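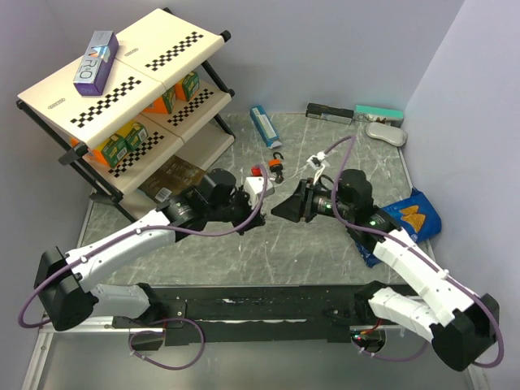
Tarmo Luik wrote to us in February to say that he had followed the old version of this section to the letter, filled both tiers of his shelf in one go, and then had to take every last box off again to find the toothpaste. Could we please, he asked, put the sorting before the filling? We could, and we have, and we're grateful to him. If you have the earlier printing of the Kurian guide, please use the pages you are reading now in place of the ones you have, and feel free to recycle the old ones.

Section 3. Filling your shelf

By now your two-tier shelf should be standing up by itself, with the knobs snug on the corner posts. If it still rocks a little, go back to Section 2 and even up the feet before you put anything on it. A rocking shelf is only a small bother when it's bare, and a much bigger one once it's full of little boxes.

You will need:

- the assembled shelf
- everything you mean to keep on it or near it
- a soft, dry cloth
- a shallow dish or jar lid for rings, hooks and caps
- a cup of something nice, if you like (we always do)

Before you start

Pick a time when you won't be called away. Filling a shelf is a pleasant job for an evening and a poor one for the ten minutes before you leave the house. Clear yourself enough counter space to spread things out beside the shelf as well as on it, because you'll want to see what you have all at once.

Caution: Don't move the shelf by lifting it from a tier panel. Take hold of the metal frame on both sides, low down, and lift with both hands. The panels rest in the frame and can come away.

3.1 Lay everything out

1. Bring all the small things to the counter. Look in the usual places: the bathroom cabinet, the kitchen drawer that sticks, coat pockets, the bottom of the shopping bag.

2. Put boxes with boxes and loose bits with loose bits. There's no need to be clever yet. You are only making two heaps.

3. Set food apart from everything else. Chips, candy and crackers can have their own end of the counter while you work, well away from the toothpaste and the sponges.

4. Open any box you aren't sure about. Empty boxes have a way of staying on shelves for years, and Eimear Cullinane tells us she found hers had been keeping safe nothing but a folded leaflet.

5. Wipe each tier with the dry cloth.

Note: If a package came in the mail and you haven't decided whether to keep what's in it, leave it wrapped with the label on. The floor space under the lower tier is a good waiting spot for it. Try to make up your mind before the return date goes by, though. We say this with feeling.

3.2 Fill the lower tier

The lower tier is for small boxes, the sort you can pick up between finger and thumb. It has a roof over it, so to speak, so nothing tall will fit, and that does half of your sorting for you.

1. Start at the back. Put in the boxes you reach for least often.

2. Stand the next ones in front and a little to one side, so that some part of each back box can still be seen. A row lined up like soldiers looks lovely on the first day, and after that you can never find the one you want.

3. Turn the brightest or best-marked side of each box toward you. Color is quicker to spot than print, particularly in the morning. If two of your boxes are nearly the same color, put them on opposite sides of the tier.

4. Leave a gap wide enough for your fingers at the front edge.

5. Look at it from where you normally stand, and again from where the shortest person in the house stands. Change whatever needs changing.

Note: Some people like to put a label on the edge of the tier as well. Use paper labels with a light glue and keep them off the printed strips, where the glue can lift the pattern when you peel it away. Spare labels are part 543 in the parts list.

3.3 Fill the upper tier

1. Choose one or two wider, flatter boxes. These sit best up here, where you can take them down without disturbing anything else.

2. Lay them flat. Please don't stand a tall box on end on the upper tier, however well it seems to balance.

3. Keep the corners clear of the knobs. You will want to tighten those now and then, and it's a nuisance to unload a shelf just to give a knob a quarter turn.

Caution: No glass and nothing heavy on the upper tier. Heavy things go on the counter or in a cupboard.

3.4 Long boxes, sponges and snacks

Not everything belongs on the shelf, and it's quite all right to let the shelf stop being tidy at its own edges. A toothpaste box is often longer than a tier is deep. Put it on the counter in front, or along the back wall with your other upright boxes, where it can lean without falling over.

A sponge wants air. Rest it in front of the boxes by the wall, never squashed in behind them, and let it dry fully before it goes anywhere near cardboard.

A bag of chips should lie flat, by itself, with nothing on top. Mandla Gumede keeps his in a different room entirely and claims this is for the good of the shelf.

3.5 Rings, hooks and caps

We come now to the smallest things, and I'd ask you not to hurry them. Most of the letters we get about lost items are about things no bigger than a coin. Tip yours into the shallow dish and go through them slowly.

1. Take out anything that is part of something else. A cap belongs on its tube, so go and find the tube.

2. Hooks and clips can go together. Close any clip that closes. If a clip has a hook on it, put it in with the hook facing up, or it will catch its neighbors and come out with half the dish attached.

3. Check your key rings one at a time. Run a fingernail along the wire until you come to the end of it. If the coils have spread apart, the ring will sooner or later let go of a key, and it's better thrown out tonight.

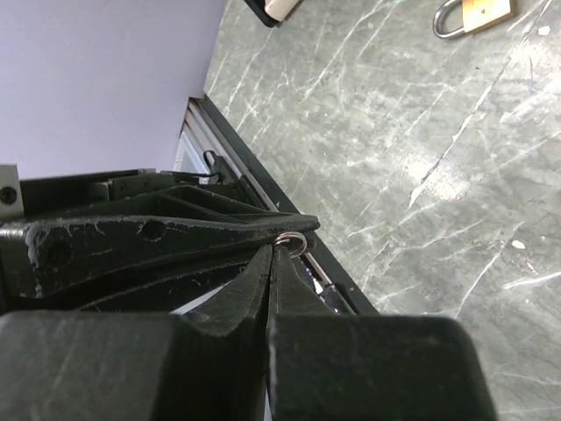 4. Pick up the good rings by the edge and thread them onto something: a length of string, a safety pin, or one large ring kept for the purpose. A ring by itself rolls, and it will always roll toward the back of the furniture.

5. Put the dish on the lower tier, at the front, in the gap you left for your fingers. If it won't fit there without crowding the boxes, the counter beside the shelf will do nicely.

Caution: Small rings and caps are a choking hazard. In a home with little children or a curious pet, use a jar with a screw lid in place of the open dish, and keep it up high.

Note: Don't hang key rings on the knobs. They look as though they were made for it, I know. The weight of the keys pulls at the thread, and the metal will mark the finish.

3.6 Living with it

Leave your shelf as it is for 6 days before you change anything. You'll soon notice which box you keep moving aside to get at another one. Swap those two, and leave the rest alone.

Once a month, take everything off the lower tier, wipe it, check the knobs, and put things back. It takes less time than you would think, and you may be pleased to meet a box you'd forgotten about. Bríd Egan, whose kind notes helped us with much of this section, does hers while the kettle boils.

If a panel gets damp, take it out of the frame and stand it on its edge in a warm room until it's dry all the way through. Don't put it on a heater. A panel that has already bowed won't go flat again, and you should order a new one, giving the part number printed in Section 5.

For a second shelf beside the first, turn to Section 4.

Related items
Kurian two-tier shelf: Section 2, Putting it together
Kurian two-tier shelf: Section 4, Adding a second shelf
Kurian two-tier shelf: Section 5, Parts and spares
Wultier drawer tray: Lining and first use
Kikero wall hooks: Choosing the right height
Ruseo storage jars: Care of the lids
Ask a question (1,171 answered)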